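Balloon blade exercise

The balloon blade exercise, also called balloon shaving or the balloon drill, is a practice task in which a bladed tool is moved over or near the surface of an inflated rubber balloon without bursting it. It is best known from barber training, where the balloon is coated with shaving lather and scraped clean with a razor. Variants without lather exist, in which the blade is held flat or used to lift a strip of tape or paper from the rubber. The exercise is used to teach light pressure, a constant blade angle and control of the supporting hand.

Contents
1 Terminology
2 Equipment
2.1 Balloon
2.2 Support
2.3 Blade
2.4 Lather
3 Procedure
4 Mechanics of failure
5 Variants
6 Assessment
7 Safety
8 Limitations
9 See also

1 Terminology

"Balloon shaving" is used when lather is present. "Balloon drill" is the wider term and covers dry work. In the course notes of the Londasel barber school the word "pass" means one continuous movement of the blade in one direction, and a "field" is the part of the balloon that can be reached without turning it. Both words are used in that sense below. The knotted end of the balloon is the neck; the opposite end, where the rubber is usually darker and thicker, is the crown.

2 Equipment

2.1 Balloon

The usual choice is a round balloon of natural rubber latex. Pale or translucent colors are preferred for dry work because scratches and thin spots show sooner. Dark balloons give better contrast under white lather. Foil balloons are unsuitable. Their film does not stretch much, and a cut in it tends to leak instead of bursting, so an error may pass unnoticed.

Inflation is the main variable. A balloon filled to its rated size has a thin, tightly stretched wall and will burst from a slight nick. One filled to a smaller diameter has a thicker wall under less strain and tolerates more contact. It also dents under the tool, and the dent changes the angle at which the edge meets the surface. Beginners are commonly given a softer balloon for the first sessions and a firmer one later.

Latex balloons lose air through the wall. A balloon inflated in the morning is noticeably softer by evening, and results from the two should not be compared. Balloons that have been stored in sunlight or near electric motors may have oxidized rubber. The surface of such a balloon looks dull and powdery, and it can burst with no blade near it.

2.2 Support

A balloon placed directly on a hard table rolls and slides. Three kinds of support are in general use: a folded towel, a ring or bowl, and a clamp that holds the neck.

The folded towel is the simplest. The balloon sinks slightly into the pile, which spreads the contact over a larger area and adds friction. Two or more layers are needed to keep grit on the table from reaching the rubber. Towels with metal snaps, stiff labels or hook-and-loop tabs should be folded so that these parts face down. Dark towels show stray lather and lint; light ones make small fragments of colored rubber easier to find after a burst.

A bowl holds the balloon more firmly but hides the lower half, and its rim can mark the rubber. Neck clamps leave nearly the whole surface free. They let the balloon swing, however, and are used mainly in advanced work. The Orari stand, a weighted base with a padded clip, is of this type and is sold with a shallow drip tray.

2.3 Blade

Straight razors, replaceable-blade razors and safety razors are all used. For dry drills a flat blade with no edge, sometimes called a blank, is common in the early stages. A blank should have smoothed corners. On an ordinary flat blade the corners are responsible for more bursts than the edge, as they concentrate the load on a small point when the tool is tilted sideways.

Burrs left by sharpening have the same effect. A blade may be tested by drawing it lightly backward over a cotton ball; fibers that catch show the position of a burr.

2.4 Lather

Brush lather made from soap or cream is preferred to pressurized foam, which slides off a curved surface in thick pieces. Products containing mineral oil, petroleum jelly or other petroleum-based oils should be avoided. These swell and weaken natural rubber, and a balloon left coated with them may fail within minutes. Water-based lather has little effect over the length of a lesson.

3 Procedure

The order of work taught at Londasel is typical.

The towel is folded and laid on a dry table. The balloon is inflated, knotted and set on the towel with the neck pointing away from the student. Its surface is wiped with a damp cloth to remove the powder applied during manufacture. If lather is used, it is brushed on in an even layer over the upper half.

The free hand rests on the balloon to one side of the field with the fingers spread. Its task is to stop rotation. Squeezing is a common fault and raises the pressure inside. The blade is laid flat on the surface and then raised until the edge just engages the lather. Passes are short and begin near the top of the balloon, moving down the side. The blade is lifted clear at the end of each pass and wiped.

When a field is finished, the balloon is turned and the lather renewed if it has begun to dry. The region next to the neck is left for last or omitted, as the rubber there is folded and uneven.

4 Mechanics of failure

The wall of an inflated balloon is stretched in two directions at once. Strain energy is stored throughout the rubber, and a cut releases it locally. Whether the cut grows depends on its size and on how far the wall is stretched. In a soft balloon a small puncture may stay open as a stable hole, and the air escapes slowly. In a firm one the same puncture becomes a running tear that divides the rubber in a very short time. At high strain the tear can branch, leaving several strips; at lower strain there is usually one tear and one large piece.

Three actions commonly start a cut. The first is sliding the edge sideways, along its own length, which slices the rubber even under low force. The second is raising the blade too steeply so that it digs in. The third is stopping in mid-pass. A stopped blade settles into a dent, and when movement resumes the edge has a small ridge of rubber in front of it.

Friction also matters. Clean dry latex grips metal strongly and the blade may stick and release in small jumps, a behavior known as stick-slip. Lather or a trace of water reduces it. For this reason dry drills are considered harder than wet ones at the same inflation, although they are often scheduled first because they make less mess.

5 Variants

Tape lift. A strip of low-tack paper tape is pressed onto the balloon and the blade is worked under one end. The tape should come away without the blade touching the rubber beyond it.

Hover. The blade is carried across the top of the balloon at a small, constant distance. No contact is allowed. The drill is used for arm posture and takes little preparation.

Two-hand relay. The tool is passed from one hand to the other above the balloon and the work is continued from the opposite side.

Assunção rule. Named after the town where it was first written into a course plan, this version requires the student to complete 4 fields on one balloon, turning it between fields without putting the blade down. It is generally regarded as the most demanding of the wet variants.

6 Assessment

Scoring differs between schools. The simplest method records only whether the balloon survived. More detailed sheets also note missed lather, skipped areas and the number of times the blade was lifted.

A record kept by the Brutport training salon covers roughly 300 attempts by first-term students using softly inflated balloons. Of these, 93 ended in a burst. The salon repeats the test in March with firmer balloons, and the two sets are filed separately. Students there are allowed 3 attempts before an instructor changes the blade.

7 Safety

A bursting balloon is loud at close range and can startle the person holding the blade. Eye protection is advised, as fragments and lather may be thrown toward the face. Observers should stand clear of the direction in which the blade is moving.

Natural rubber latex can cause allergic reactions. Where this is a concern the exercise should be replaced by one that uses a latex-free surface. Fragments are a choking hazard to small children and animals and should be collected after each burst, including those caught in the folds of the towel.

8 Limitations

The balloon has a smooth convex surface with no hair, no pores and no bone beneath it. It teaches little about stretching skin or working in a hollow, such as under the jaw. A student who does well on balloons may still use too little pressure on a beard. The exercise is normally followed by supervised work on a live model.

9 See also

Straight razor; Shaving brush; Latex balloon; Stick-slip phenomenon; Tear resistance

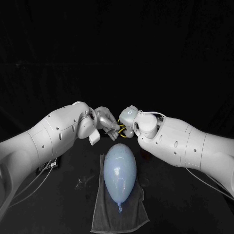

Reader comment: The support section should mention damp towels. We wet ours slightly and wring them out well, and the balloon turns much less under the hand. A dry terry towel straight from the dryer is the worst of the lot, with all the lint it puts on the rubber. Could someone also add which inflation the Assunção rule calls for? I have seen it run both soft and firm, and they are very different tests.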